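Rindcombe Classical Text Stand and Reading Set

Product reference: 821

The Rindcombe Reading Set is supplied to libraries, university departments and private students engaged in the study of classical languages and their literature. It consists of a folding text stand, a boxed course of printed readers, and a companion glossary. The set has been prepared for those who wish to read early verse and prose in the original script, with a facing transliteration and a plain English rendering.

Contents of the set

The readers are issued in 2 volumes. The first introduces the script, the rules by which sounds combine, and the principal noun and verb forms. The second contains graded passages drawn from hymns, fables, grammatical treatises and works on astronomy and medicine. The glossary gives 665 headwords, each with its root, gender where applicable, and a reference to the passage in which it first occurs.

The stand

The stand holds an open volume of up to 400 pages at a fixed reading angle. It may be placed on a desk, a kitchen worktop or a library table, and folds flat for storage. Page clips are included. Readers who use the larger Dranow lexicon should order the deep ledge, which is sold separately. 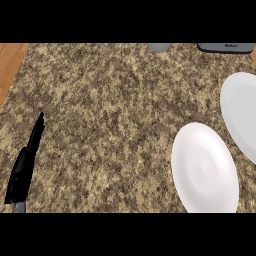

Printing and binding

All volumes are printed by Guvareck on uncoated cream paper and sewn in sections. Conjunct characters are set in a larger size than is customary, and accents are marked throughout the hymns. Corrections to the first printing have been taken into the text of the present one; owners of the earlier printing may request the correction slip free of charge.

Institutional orders

Departments ordering for a full class are asked to state the edition required, as the transliteration scheme differs between the standard edition and the Lý edition. The two should not be mixed within one teaching group. Orders for the autumn term should reach Rindcombe by the end of June.

Care

Wipe the stand with a dry cloth. Do not leave volumes clipped open overnight. Replacement clips and slipcases are available under the product reference given at the head of this page.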